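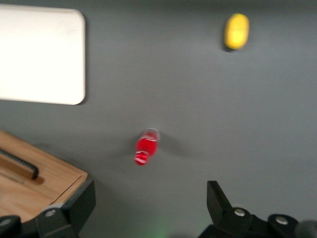
Gray tabletop, white board at left, small yellow object on its own.

From: Keerthana Pillai
Date: 27 December 2018
Subject: Re: [household-law] Separate property after the wedding, shared rent

On the Peltlow thread, Murthy wrote:

> We plan to marry in January. I own the flat on Drukach Street and
> my partner will pay me 800 a month toward costs. We have both said
> we want to keep our money apart. Do we need anything in writing, or
> is it enough that we agree? Also, does it matter that we have lived
> together for a while already?

It is not enough that you agree. Three separate points.

1. The monthly payment. As long as you are not married, 800 a month with no paper behind it can be read as rent, as a gift, or as a share in the flat. Each reading has a different result if you split up. Write one page that says which of them you mean, sign it, and keep a copy each. If it is rent, say what it covers (heating, repairs, building fee).

2. The marriage. In most places the default rules start on the day of the wedding. What you owned before usually stays yours. What comes in afterward, wages included, may not. If you want a different rule you need a marital agreement, and where I live it has to be signed before a notary. Sevov posted his bill to this list last year: 1,815 in total, of which 50 was for certified copies. Ask for the price of copies first. The notary I used wanted the draft 10 working days ahead, so January is tight.

3. The years before. Living together gave you no joint property under the rules I know, but anything bought together in that time belongs to whoever can show they paid. Make a list of the large items now. My husband and I skipped this and later spent an evening arguing over a washing machine and a bicycle.

On the wider question raised upthread, whether asking for such a paper shows a lack of trust: I did not find that it did. We disagreed about two clauses, rewrote one and dropped the other. The agreement has been in a drawer since.

Please check the local rules before you sign. The old summary in the Peltlow archive predates the last change in the law and gets the part about debts wrong.

Keerthana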